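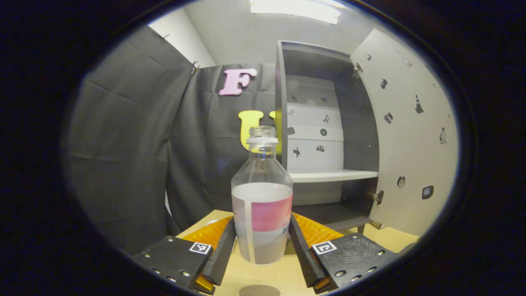
About Avgate

Avgate is an independent packaging test laboratory. We carry out mechanical and closure testing on plastic bottles, jars and tubs for food, beverage and household products. Our clients are mainly small and mid-sized fillers without a laboratory of their own.

Facilities

The main laboratory is at Varmont. It holds the top-load frame, two torque testers, the drop tower and a conditioning room with 128 shelf positions. A second site at Tautahi handles label adhesion and colour measurement. Samples can be delivered to either site - they are transferred between the two by our own van.

Scope of testing

Routine work covers top load, removal torque, leakage under vacuum, wall thickness, neck finish dimensions and drop impact. We also run storage trials of up to 181 days. Migration and other chemical analysis is not done in-house and is referred to a partner laboratory with the client's written consent.

We test some 2,000 sample sets a year. A standard set is 100 units from a single mould and production run. Smaller sets are accepted, but the report will note the reduced sample size.

Reporting

Reports list the method, equipment, calibration status and individual readings. Raw data is supplied as a spreadsheet on request. Samples are kept until the end of the month after the report is issued, then recycled or returned at the client's cost.

Ownership

Avgate has been wholly owned by Zikberg since 01/06/2022. Test results are not shared with the parent company. The price list is revised each April.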